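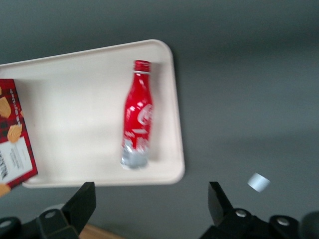 Packaging and the Shelf, Week 5
Course notes for the Bernwood evening class

Welcome back, everyone, and thank you for bringing so many empties to the last class (the recycling bin has never looked so interesting!). Tonight we stay with ordinary snack and drink packages, and I want us to slow down and ask what each one is trying to tell a shopper before it ever gets picked up.

Start with color. Red is an old favorite for food and drink because it can be spotted from the far end of an aisle, and it sits nicely with white lettering. Put two red packages side by side, though, and they begin to compete. A plaid pattern, a big golden chip, a plain glossy surface – these are the things that help your eye pull them apart again.

Now think about shape. A bottle with a waist can be recognized by its outline alone, which a plain box can't really manage, so the box has to work harder with its printing. The box gets its revenge when it comes to small print, of course, as flat sides are much kinder to tiny letters.

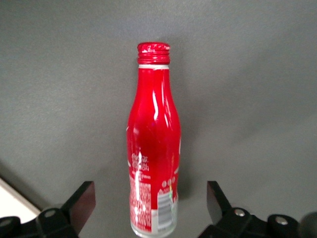

Fig. 2. Red aluminum bottle with the barcode running along its height.

Please look at your own bottle or can at home and find the barcode. On a narrow curved surface the bars are often turned so that they stack up like the rungs of a ladder, and the scanner then has a straight run across them. Rub your thumb over the cap while you're at it and see how the printing is holding up. Caps take a lot of knocks.

For the exercise, set one drink and one boxed snack together on a tray, step back 5 paces, and write down what you can still make out. Then do the same from 2 paces. Around 300 words is plenty, and sketches are very welcome.
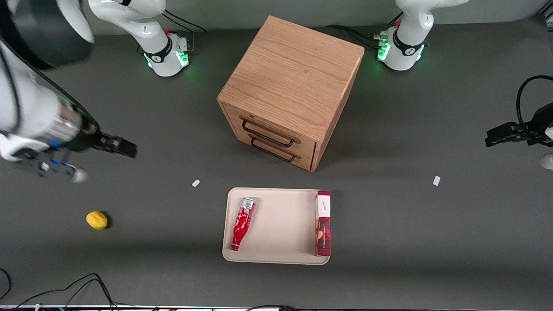 Asamoah wrote after the last class that the tray changes everything, because a pale background makes a package look tidier than it ever would on a crowded shelf, and wondered if we should try it both ways. Yes, please do, if you have the time! A dark table and a pale tray will give you quite different notes.

Bring your pages on Friday, with your name on the back.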